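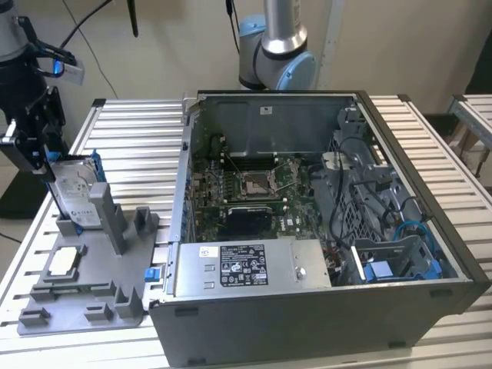 Bridia Relief Payments: Guide for District Offices
Section 7: Entering a claim after a death abroad

Print this page | E-mail this page
Filed under: Relief and Compensation > District Guides
Last changed: Friday, January 27, 2023

Use this section when a resident of Cadach has died outside the country and the family is applying for a one-off relief payment. For deaths at home, use the ordinary bereavement screen.

Before you start

You will need the death certificate or the consular letter, the applicant's identity document and the bank details for the payment. A certificate in another language must come with a certified translation. If the family has only a photocopy, you can open the claim but you cannot submit it.

Caution: Do not tell a family what they will receive until the award letter has been issued. The amount is set by the Katholm office and may differ from one incident to the next, even where a minister has spoken about it in public.

Opening the claim

1. Sign in to Bridia and choose New Claim, then Death Abroad.

2. Type the name of the person who died exactly as it stands on the certificate. Put any other spellings in the box marked Also Known As.

3. Enter the date of birth. Births before 1964 are not linked to the central register, so for these the Match button stays grey. Attach a scan of the family record book and carry on.

4. Choose the incident from the list. If it is not there, pick Unlisted and give the country, town and date in the notes box, which holds 2000 characters.

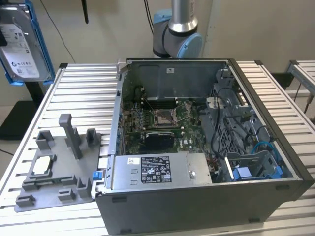 5. Add each relative who is applying. Mark one of them as lead applicant – letters go to this person only.

6. Enter the bank details and read them back to the lead applicant before you press Save.

7. Press Check Claim. Missing items are shown in red. Go back and complete them, or press Hold to keep the claim open.

Note: A held claim is closed after three months if nothing is added to it. The documents are kept and can be copied into a new claim.

Sending it to Katholm

Press Submit and print the receipt. Sign it, have the lead applicant sign it, and give them the top copy. The claim number begins with the letters DA and should be quoted in every call or letter.

Families represented by Shaikh Legal Advice, or by any other adviser, must also sign the consent form before you discuss the claim with the adviser.
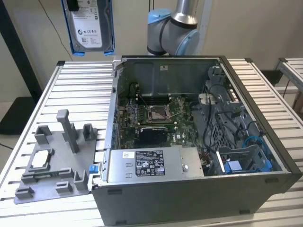
Can a claim be submitted before the body has been returned?

A claim can be submitted as soon as the death certificate or consular letter is available. The return of the body is handled separately and has no effect on the payment. If transport costs are also being claimed, enter them on the Costs screen described in Section 8.

Caution: Once submitted, a claim cannot be edited by the district office. Send corrections on the amendment form, with the claim number at the top.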